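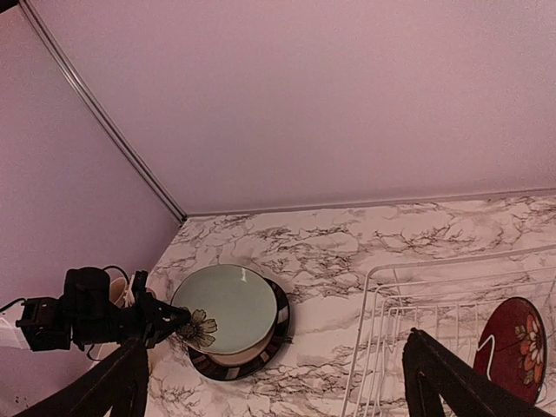
Bendham kitchen cell, maintenance and setup
Progress report to Prirnlow, June

Work in this period covered the wrist and gripper of the dish-handling arm. The cell logged 506 pick attempts, of which 424 ended with the dish released in the rack. Most of the remainder were lost at the first contact with a stacked plate.

Gripper. Both fingers were taken off, cleaned and refitted. The left finger had play at its mounting screw; the screw was replaced and thread lock applied. Closing force was reset to the value in the Swai setup sheet. Finger alignment is now checked at the start of each shift, with the jaws closed on a gauge block.

Wrist camera. The mount was retightened and the camera calibrated again. Glossy glazes still produce bright spots that the plate-edge detector sometimes reads as a rim. A shorter exposure helped on light plates and made dark ones harder to find. Two exposure settings are now stored, and the Cistusico controller selects one before each pick.

Cabling. The motor cable had worn at the strain relief after 224 hours of running. It was replaced and given more slack, and wrist rotation has been limited in software until a longer cable is delivered.

Open items
Rack position drifts when plates are pushed in; locating stops are on order.
Picks from mixed stacks of bowls and plates remain below target.
Spare finger pads: 2 in stock, reorder placed.

No change to the budget is requested.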